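Zodico two-finger gripper kit: what to budget for

I'm Mervyn Blackburn and I look after the gripper range here at Teuber. People ring me wanting a price for the arm, and I always end up asking what they want to pick up first!

Board game boxes are a good place to start (big, flat, shiny, and never quite the same depth). If you're planning a game-packing bench, try it all in simulation before you spend a penny on hardware. I'd set aside 3 weeks for that, and do let your fussiest packer have a say.

What's in the kit
Two black fingers, mounting plate, 7 spare pads, cable and a licence for Zarero, our simulation software.

Simulated views, with Balderdash and My Monopoly boxes in the second and third
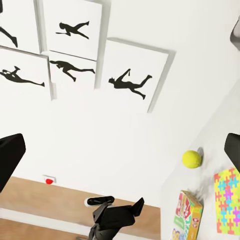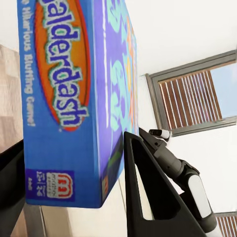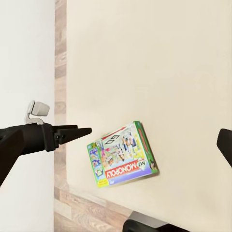 Delivery and spares
Kits leave us 54 days after you order, a bit longer if you order in January. Extra pads come in packs of 102 and I'd put one pack in the first year's budget, they do go missing. The Clolell wrist adaptor is sold separately, so check your arm's flange before you order it – or send me the drawing and I'll look it over for you.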